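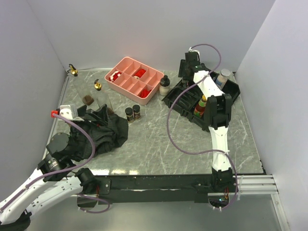

# Old Jars, New Jars: How Long Do Spices Keep Their Smell?

Food Science elective, Drornham, final report
September 16, 2025

## Where the question came from

My grandmother's cinnamon is older than I am. I found this out in March when I was making rice pudding at her house and saw a price sticker from a store that closed before I was born. The pudding was fine! It also didn't taste much like cinnamon, even though I had put in twice what the recipe said.

I went home and pulled out everything in our own cupboard, and after that I wanted to look in everybody else's. So my project has two parts. The first is a survey of what people in Drornham keep in their kitchens and how old it is. The second is a blind smell test, to see whether people can pick out a fresh spice from an old one when they can't see the jar.

My guess going in was that ground spices would lose the most and whole spices would do much better. I also guessed that jars kept by the stove would be worse than jars kept in a drawer, though I wasn't sure I could test that fairly.

## Part one: the survey

I made a form in Flureo with questions on each jar: what is in it, whole or ground, where it is kept, and the oldest date you can find or remember. I put up flyers at Bista Market and at Đoàn Grocery, and both shops let me leave a stack by the register. I got answers from 58 households, covering 310 jars. I had hoped for maybe half that, so I was really happy.

| | Jars |
|---|---|
| Ground spice | 171 |
| Whole spice | 63 |
| Dried leaf herbs | 76 |
| Total | 310 |

The biggest surprise was how many people had no idea how old a jar was. A lot of them peel the label off and refill the same jar again and again, so the date on the bottom belongs to a spice that was eaten years ago. One person wrote "the paprika is immortal, we just top it up." I had to put those jars in a group called "unknown," and it ended up bigger than any of the age groups.

Other things that came up often:

- Paprika, black pepper, cinnamon and oregano were in nearly every kitchen.
- People who buy from the bulk bins at Đoàn Grocery tend to buy small bags and finish them.
- Holiday spices sit the longest. Cloves, allspice and nutmeg were the oldest jars on the forms with dates.
- The cupboard over the stove is the favorite place by far, and the books I read say it's one of the worst, because it gets warm every time you cook.

Several people also wrote to me about their oils and vinegars, which I hadn't asked for. I left them out of the table, but I'd love to do them next – oil goes stale in a completely different way and people had strong opinions.

## Part two: the smell test

I used four spices: cumin, cinnamon, oregano and black pepper. For each one I had a fresh ground (or fresh dried) sample bought that week at Bista Market and an old sample from a neighbor's cupboard, at least three years past its date. For cumin and pepper I also had old whole seeds and peppercorns, and I crushed those right before the test.

Each sample was a level teaspoon in a small paper cup with a coffee filter stretched over the top, so that you could smell it but not see the color. Color matters more than I thought. In my practice round my brother picked every fresh one correctly, then admitted he was going by how bright the powder looked through a gap in the lid.

I had 24 smellers, mostly classmates and a few teachers. Each person got one pair of cups at a time and had to say which was fresher. They sniffed their own sleeve between pairs to reset their noses, a trick from our textbook that I love.

| Pair | Picked the fresh one |
|---|---|
| Oregano, fresh and old | 22 |
| Cumin, fresh ground and old ground | 21 |
| Black pepper, fresh ground and old ground | 19 |
| Cinnamon, fresh and old | 17 |
| Black pepper, fresh ground and old whole | 10 |
| Cumin, fresh ground and old whole | 13 |

If everybody was just guessing, you would expect 12 right answers for each pair. So the last two rows look a lot like guessing. Old peppercorns crushed on the spot even beat the new ground pepper for more than half of the group! I read that row out loud at dinner and we now own a pepper mill.

Cinnamon held up better than I expected, and I felt a little bad about what I'd said about my grandmother's jar. Hers was much older than the one in the test, though.

## Why whole spices last

The smell of a spice comes mostly from oils inside it. These oils evaporate easily, and that's the reason you can smell them in the first place. In a whole seed they are shut up inside, with only the outer skin touching the air. Grinding breaks the seed into tiny grains and gives the oils far more surface to escape from. Air, light and heat all speed things up.

## Problems with my method

My old samples all came from different kitchens, so I can't say how much of the change was from age and how much was from storage. The pairs were also always given in the same order, and noses get tired, which could have hurt the last two rows. I should have mixed up the order for each person.

My flyers were only in two shops, and people who fill in a form about spices for fun probably like cooking already.

The class limit for this report is 2,000 words, so the full list of survey comments is in the binder with the blank form. The stove question is still open. I have split one bag of cumin between two jars at home, one over the stove and one in a drawer, and I plan to test them again in March.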